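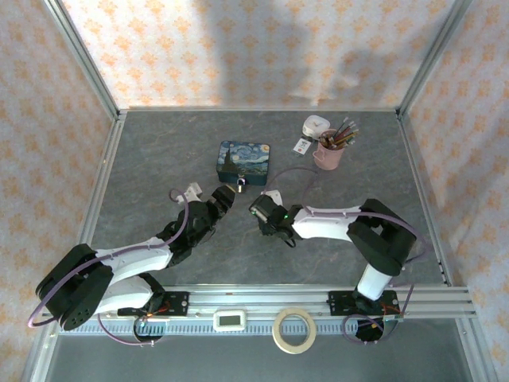
Benero Opens Its Craft Table Range in August, and I Get to Tell You About It

I've been writing the news for Benero for long enough to have favorites, and this one is a favorite! Starting in August, our shop on Tadarska will carry a whole range for people who draw, paint, doodle and keep far too many pencils (I'm one of them).

We're calling the range Plaltine. It covers storage for the small stuff: tins with a lid you can lock, and mugs big enough for a proper bundle of pencils and brushes. I like a Starry Night tin with a little brass padlock on the front, and I like a pink mug next to it with the brushes sticking out every which way. My own desk has looked like that for years, minus the padlock.

There are 6 tin sizes and 2 mug sizes to start with. The padlocks come with a pair of keys, so please put one somewhere you'll remember. The first run is 1000 tins, packed for us by our friends at Vrabec, and when those are gone we'll order more for the winter.

Shops that want to stock the range can write to us now and ask for list 3069, which has the trade prices and carton sizes. Everyone else, come by and try the lids! We open at 10 a.m., and there'll be paper and pencils out on the counter all month.

Contact: Benero press desk, Tadarska shop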